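Onska Opens Its Doors to Neighborhood Repair Shops with New Shared Workspace

Jun 18, 2024

Onska, the family-run hardware supplier that has kept local homes and storefronts in hinges, brackets and good advice for 33 years, is delighted to announce the opening of its shared workspace on Rulport Street. The new space gives small repair businesses a place to work, store their materials and, we hope, share a pot of coffee with the people at the next bench.

The idea first came up back in February, when Hatice Akyol, who founded the company, was chatting with a customer who had been fixing window shutters out of the back of his van all winter long. One conversation led to another (as they tend to do at our counter!), and before long the old stockroom was being cleared, painted and rewired.

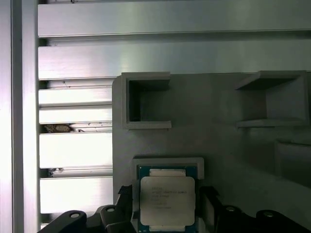 Slatted metal panel beside an aluminum pillar.

Membership starts at $70 a month and includes bench time, a locking cabinet and a discount on everything sold in the store. So far 19 businesses have signed up, among them the door and gate specialists at Brandão and the furniture menders at Finda.

"We have always known our customers by name, and now we get to see what they make with all those screws and hinges they carry home," said Hülya Gündoğdu, workspace manager at Onska. "I could not be happier, and I hope people will come in and say hello even if they only have a wobbly chair to show us."

Tours are offered every afternoon, and you do not need an appointment. To ask about membership, stop by the front counter at 536 Rulport Street.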